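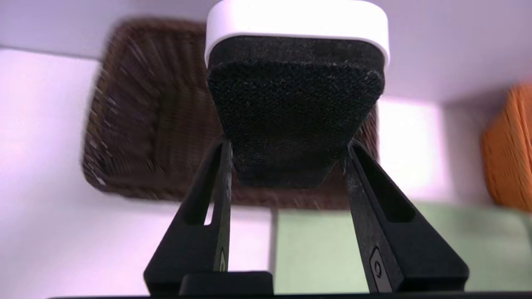
Garba Anozie reckons the arm is the cheap bit, and I'd say the same. Whatever you've pencilled in for the arm, write it down again underneath for everything that bolts to it, holds it up or stops it hitting the wall.
Last edited by mod: title changed from "HELP" to "Budget for a tidying arm, what have I forgotten?"

modupe_u
Thanks for the title change, though HELP was accurate.
To recap for people who didn't see the old thread: we run a small teaching studio. At the end of every session the board rubbers, pens, tape and whatever else go back in baskets on the shelves. We'd like an arm to do that, partly because it's useful and partly because the older learners will be taught on it. I have 3716 pounds. That figure is left over from something else, which is why it's so ugly, and it won't get any bigger before March.
What I have down so far:
arm, second-hand, from Segers
two-finger gripper, the plastic one
wrist camera
a table that doesn't wobble
The rest is a blank line that says "sundries". Garba has already been rude about sundries.

garba_anozie
I was rude about sundries because I have been sundries. Ask Segers whether the controller comes with it. Ours didn't. The advert said "complete arm" and it was, in the sense that a car without a key is a complete car.

Obinna Yusuf
Controller, yes. Also the cable between the controller and the arm, which on the older Segers ones has its own connector and its own price, set by someone with a boat.
Spare fingers. Put down 22 quid a pair and buy more pairs than you want to. The plastic ones scuff almost straight away. Scuffs don't matter, cracks do, and they go at the slot first in my experience.

ese_n
Disagree with Obinna on spare fingers. Print them. If a teaching studio hasn't got a printer it knows somebody with one.

Obinna Yusuf
Printed fingers flex. Fine for a felt rubber, which will put up with being squashed from both sides all day. Try a full mug.

ese_n
She isn't picking up mugs. She said rubbers and pens. You always do this, somebody wants to put a pen in a basket and you spec them a car plant.

Obinna Yusuf
I specced her a pair of fingers.

modupe_u
There are no mugs. There is a stapler, and I'm prepared to leave the stapler to a human.
Is the wrist camera worth it? Cinen do a kit for 400 with the bracket. I could get an ordinary webcam for much less and stick it on a shelf looking down.

Modupe Okonkwo
Other Modupe here, hello. Get the wrist one. We started with a camera on a shelf, and every time the arm reached for something it put its own elbow in the way. Lovely footage of an elbow. With one on the wrist you see both fingers and what's between them, and that's the bit you want when a grab goes wrong.
What you don't get is much idea of where the basket is. It's big, brown and blurry in the background, and if you've a second basket you get a slice of it down one side. So in the end we had both cameras. Budget for both now and save yourself the second delivery charge.

garba_anozie
Seconded on both, and while you're at it, lights. Everybody forgets lights. White shelves behind a black gripper and the cheap camera gives up on the shelves altogether. You end up with a glowing rectangle where the wall used to be. A blind and one decent lamp did more for us than the better camera did.

ese_n
Or paint the shelves. A tin of paint is cheaper than a lamp and never needs a plug.

garba_anozie
I've met your shelves.

modupe_u
All right, I hadn't thought about light at all. Adding a blind.
Next question. Urnance want to sell me a support contract to go with it, billed yearly. The man was very nice. Does anyone have one?

Obinna Yusuf
We have one. It's fine. They answer the phone. I wouldn't buy it on your money, it'll eat your gripper.

Modupe Okonkwo
I'd go the other way, if I'm allowed. How many people at your place can fix the thing? If the answer is you, then the first time you're off with a cold it becomes a coat stand. We went without for the first year and the arm spent a good part of it under a sheet.

Obinna Yusuf
That's an argument for training a second person, and she has a room full of learners.

Modupe Okonkwo
She has a room full of learners who'd like to see it throw the stapler.

garba_anozie
Pluslow do pay-as-you-go support by the hour. Dear per hour, but you only pay when it's broken. Put three hours in the budget and if you don't use them, buy fingers.

modupe_u
I like that a lot. Three hours of Pluslow it is, assuming they'll deal with a second-hand Segers.
One from my side, as I measured up last night. The shelf above the baskets is low. The arm can get in over the brown basket but I'm not sure it can get in over it while holding something. Is that a longer arm, or do I move the shelf?

ese_n
Move the shelf. Four screws.

Obinna Yusuf
Move the shelf. Mark the date, Ese and I agree.

garba_anozie
August 2022, noted. Before you touch it though, borrow an arm or make one out of cardboard at the right length and wave it about in there with a board rubber taped to the end. You'll look daft for ten minutes. We ordered first and measured after, and I still have a very nice base plate that fits nothing.

modupe_u
What size is the base plate

garba_anozie
Sending you a message.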